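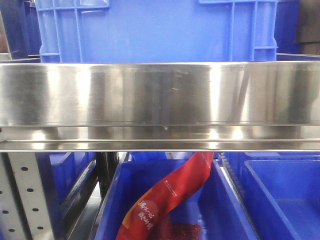

Riquelme Stockroom Team

Blue crates, everywhere you look

Hi again! I promised a page about the stockroom tidy-up back in January, and well, it's 22nd June and I'm finally sitting down to it. If you've walked past our door lately you'll know we have gone all in on the big blue plastic crates. I love them. I loved them before it was cool to love them (is it cool yet?).

The one at the top has those chunky ribs molded into the corners, with a nice smooth panel between them on the side facing you. I like a crate with a plain patch on it – it's where I'd put the label every time. The stainless rail runs right along in front, and it picks up a bit of the blue, which makes me happier than it should. Yes, there are some scuffs on the metal. It's a stockroom!

A few notes for anyone joining us from the Zorklow side:

We have 47 crates on the list now. Five are set aside for returns, and seven go over to Jurklow whenever they're short, so please check the list before you grab one.

Heavy things go low, please. I know the upper level is handy when you're in a rush, but somebody has to lift it all back down again and lately that somebody has been me.

Wipe the rails with a soft cloth and go along the grain of the brushing, end to end. Scrubbing in circles leaves marks that drive me up the wall.

The spare lids are still on the Vuvard order, number 2194. I'll put up a note by the door when they get here.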